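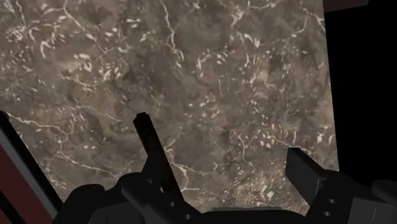 Brown stone with white veins.

Ovska is looking for a showroom assistant, part-time

We are a small shop for kitchen and bathroom surfaces in Trendormont. We sell stone, tile and some wood, and we also help customers plan the room before they order. Since April we have a second showroom, and now we need one more person in it.

The work is 12 hours per week, in the afternoons from 1:30 p.m. With time it can become more hours, but we cannot promise this today.

What you will do:
Welcome the visitors and listen to what they want to build
Prepare sample boxes and write down which customer took which sample
Answer the phone and simple e-mails
Make price offers together with Edivaldo Rocha, who leads the showroom
Keep the shelves and the sample wall in order

You do not need to know stone already. Vy Lương will train you during the first seven weeks, and these weeks are paid the same as all others. More important for us is that you are patient. Many people visit three or four times before they choose a color, and they should feel welcome each time.

You should speak English well enough for a phone call. A second language is very welcome – we have many customers who speak Portuguese or Vietnamese. Sample boxes can be heavy, up to 40 pounds, but there is a cart. A driver's license is not necessary, the bus stops at our door.

The pay is $1,578 per month before tax. You also get a discount on everything in the shop after the training.

Please send a short letter and your résumé to Edivaldo Rocha, or bring them to the showroom – mornings are best. We do not need a photo. Write also when you could start. We answer every letter, but please give us two weeks.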